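Swapping finger pads, part two

In the last post I said I would stop changing two things at once. I mostly kept to that. The gripper body stayed the same, the camera stayed the same, and I only changed the pads on the fingers.

The reason for the swap was eggs. The old pads were fine on boxes, cups and bottles, but on anything round and smooth they touched at one small point, and I had to squeeze harder than I wanted. I ordered two kinds to compare. One set came from Terkunex and is a firm pad with very little give. The other came from Skakar and is softer and a bit taller. Both bolt on with the same two screws, so changing them takes a couple of minutes if you don't drop a screw. I dropped one under the bench and spent longer than that looking for it.

I ran both sets on a Sunday at the shared lab in Drokolbridge. The task was simple: pick an egg out of one tray, put it in another, go back for the next. By hand, with the tool, no arm yet. I wanted to know how the pads felt before I let the controller near them.

The firm pads held well when I came straight down. If I came in at an angle the egg turned in the grip, and twice it turned far enough that I put it back and started over. The softer pads were more forgiving. I could be a little off center and the egg still sat where I put it. The downside is that they are harder to read. With the firm ones I could feel the moment of contact in the handle, and with the soft ones it came late and vague.

I logged 215 picks over the day, split between the two sets. I broke three eggs on the firm pads and one on the soft ones. Not enough to say much, but it matches how it felt. 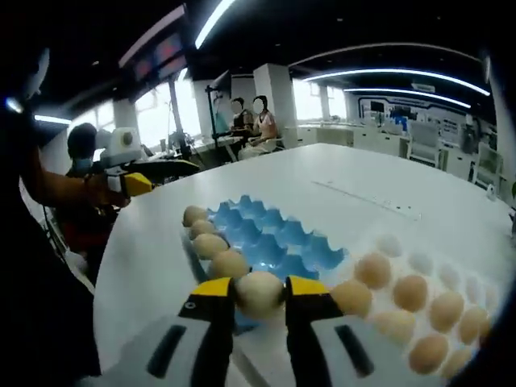

Egg in the fingers, just above the table at the front of the blue tray.

The bigger trays turned out to be a good test too. When the neighboring cups are full there isn't much room for a finger on each side, and the taller pads get in the way. I may trim them.

Next is the arm. The Xue controller has a force limit I haven't used yet, and I want to start it low and work up. I have 31 eggs left in the fridge at home, so that sets the size of the first run. If it goes badly I will be eating a lot of omelets.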